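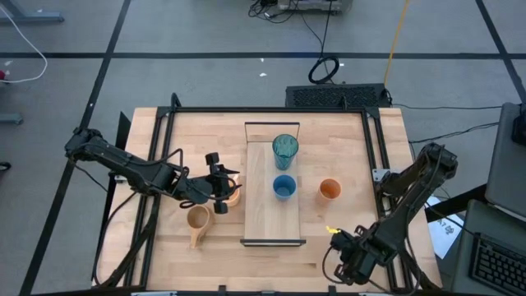

双臂抓杯子:离线误差很低,上真机换个杯子位置就垮,评测到底该怎么做?

提问:槐树下的板凳
2023年2月28日,星期二

先说背景。双臂,桌面任务,几只杯子大小形状颜色都不一样,有带把的。任务是把指定的那只抓起来放到中间的木板上,左右臂谁近谁去,够不着的时候要倒一次手。遥操作采的演示,一共3,321条,清洗完的数。策略用的是组里自己的 Clullex,就是行为克隆那一套,输入是头部相机加腕部相机的图像和关节角,输出末端增量和夹爪开合。

现在的问题:

验证集上的动作误差一直在降,降得很漂亮。换到真机,杯子摆在训练时常摆的地方,基本没事。往旁边挪一个手掌的距离,就开始不对劲。手会先往“老地方”去,到半路才想起来拐,有时候拐得过来有时候拐不过来。带把的那只最惨,夹爪老是从把手那边下去,然后把杯子顶翻。

验证集是从同一批演示里随机抽的,我知道这样不太好,但是当时赶时间就这么切了。

评测我做了40次,杯子位置是我自己随手摆的。成功率写进组会的片子里,被导师问了一句“你怎么摆的”,我答不上来。。。后来换师弟摆,同一个权重,数字掉了一大截。我俩都没改代码。

所以想问:
一、这种情况是数据不够,还是评测方法本身就有毛病?
二、真机评测杯子位置怎么定才算数?每次都随机的话两个模型之间怎么比?
三、动作误差这个指标还要不要看?我现在拿它挑权重的,感觉挑错了。
四、倒手那一步成功率特别低,算不算进总成功率?算进去很难看,不算又觉得在骗人。

补充一下,读过 Vangelis Manolakis 挂在网上的那份讲义(讲小样本真机评测的),里面说要“配对”,没太看懂具体怎么操作。求懂的人说人话。

急,下周要交初稿。

回答一:半桶松节油

你这个两件事搅在一起了,拆开说。写得乱,凑合看。

先说评测,因为评测不修好你后面改什么都不知道有没有用。

自己摆杯子,自己知道模型哪儿行哪儿不行,手会往行的地方摆。我自己也干过,真不是故意的。师弟摆就掉,正常,他没见过你的模型怎么失败。所以那个数先别用了。

做法:开跑之前先用脚本把初始摆放全生成好,存成文件。每一条写清楚:哪只杯子,在桌面坐标的哪里,把手朝哪个方向,其他杯子放哪里当干扰,指令是抓哪只。种子固定,文件提交进仓库,之后不许改。摆的时候怎么对准?最省事的是把头部相机的实时画面和一张目标示意图半透明叠在一起,照着挪,挪到重合为止。我们在 Datmont 那个项目里一直是这么干的,土但是好用。桌上贴胶带做记号也可以,但是记号会进相机画面,模型会学它,要贴就采数据的时候也贴着,别采完了才贴。

配对就是这个意思:模型 A 和模型 B 跑同一张摆放表,一条对一条。然后你看的是“A 成了 B 没成”和“B 成了 A 没成”各有多少条,两个都成或者都没成的那些对比较没帮助。比各跑各的随机位置省很多次数。

顺序也要打乱,不要先跑完 A 再跑 B。电机跑热了,窗户那边光变了,人也累了,后跑的那个吃亏。一条 A 一条 B 交替,谁先谁后也让脚本掷硬币。最好操作的人不知道当前是哪个权重,终端里别打印模型名字就行。判成功也得先写死,比如“杯子立着,完全在板上,夹爪已松开,保持到超时”,四个都要满足。别到时候歪着靠在边上你说算,他说不算。

还有一个,失败了别重来。我见过有人“这次是相机卡了不算”,一下午能不算好几次。真的是硬件问题就记下来,单列,表里那一条补跑,补跑的次数也要写进附录。

然后是数据。手先往老地方去再拐,这个很典型,位置分布太窄,网络从关节角的历史里就能猜出接下来往哪走,图像没怎么用。验证方法很简单:把输入图像换成另外一条演示的图,关节角不变,看输出动不动。不怎么动就是没看图。

便宜的试法:
- 把关节角输入随机丢掉一部分再训
- 图像做平移增强的话小心,头部相机平移了动作标签没跟着变,会教坏
- 历史帧砍到最短

都不行再去补数据。补的话别再补常摆的地方了,你已经够多了。先把现有演示的杯子初始位置全标出来画在一张俯视图上,看哪儿空,补空的地方。我猜你会看见很密的一坨和大片空白,把手朝向估计也是清一色。

指标三:动作误差留着看训练崩没崩,别拿来挑权重。误差是所有时间步平均的,大半时间都是空中移动,真正要命的就是合夹爪前后那一小段,被平均没了。非要离线挑,就只算抓取前后那一段的误差,按整条演示切验证集(别按帧切!按帧切等于抄答案),最好按摆放位置切,留一块区域完全不进训练。挑出来的几个候选还是得上真机小跑一轮,而且这一轮的摆放表跟最后报告用的那张不能是同一张。

倒手的问题我没做过,让别人答吧。

回答二:Nosia搬砖的

数据多采点就好了。我们当时也是这样,后来加了数据就好了。相机也换个好点的。

(提问者回复:加了多少?往哪儿加的?)

记不清了,不是我采的。

回答三:阿蔺

楼上第一个答得够全,我只说第四问,顺便纠正一个小地方。

倒手要算,但是分段报。把任务切成几步:选对臂,抓起来,递过去,另一只接住,放到板上。每一步报条件成功率,就是前一步成了的里面这一步成了多少,同时给分子分母。最后总成功率也给。总的难看没关系,审稿的人看见分段表就知道垮在哪,你光给一个总数他反而起疑。

需要倒手的和不需要倒手的分成2组写,不要混。混在一起的话成功率取决于你表里放了几条要倒手的,这个数没有意义。谁跟谁比也没法比。上面说的摆放表里加一列“是否需要倒手”,判断规则写明,按可达范围算,不要凭感觉。另外如果模型自己选择了倒手而其实不需要,也要记,别当成失败,但是要记。

倒手低的常见原因我碰到过2个。一个是两臂时间戳没对齐,左右各自的驱动各发各的,录的时候差一点点,单臂看不出来,交接那一下就露馅:这边已经松了那边还没夹住。先去查日志,别急着训。拿两只手同时做一个对拍的动作录一段,看两条曲线错开多少。另一个是遥操作的人在交接的时候会停顿,停多久全凭心情,网络学到的就是“在这儿不动”,然后真的不动了,能一直悬到超时。把停顿段裁短,或者采的时候要求操作的人别停,差别很大。Quintela 的仿真里我复现过第二种,裁完以后悬停基本没了,真机上只试了一个小任务,不敢打包票。

纠正的地方:第一个回答说歪着靠在边上的要事先写死,同意,但是“保持到超时”太松了,超时如果设得短,放下去马上就结束,杯子后倒也算成功了。改成松开以后再等固定的几秒,跟超时分开。

带把的那只,杯口和把手的遮挡关系在头部相机里变化很大,看腕部相机更靠谱。你可以把抓取失败的几条调出来,看看下夹爪之前腕部相机里能不能看见把手。看不见的话是视角问题,数据再多也救不了,得让手先绕一下,演示里就得有这个绕的动作。

至于次数,两组一分每组就没几条了,40次不够用,区间会宽得没法看。要么加次数,要么老老实实把区间画出来,结论写软一点。初稿的话我会选后者,四月前再补跑。

提问者追评:槐树下的板凳

谢谢各位。先汇报一下,刚把初始位置画出来了,真的是一坨。。把手几乎全冲着同一边,那段时间都是我一个人采的,摆的时候习惯了吧。

换图那个测试也跑了,关节角不变只换图,输出变化很小,尤其是前半段。所以确实没怎么在看图。

时间戳还没查,驱动是上一届师兄写的,明天啃。摆放表脚本写了一半,把手朝向先按均匀采样,有人有现成的叠图小工具么,求一个,自己写的窗口老是卡死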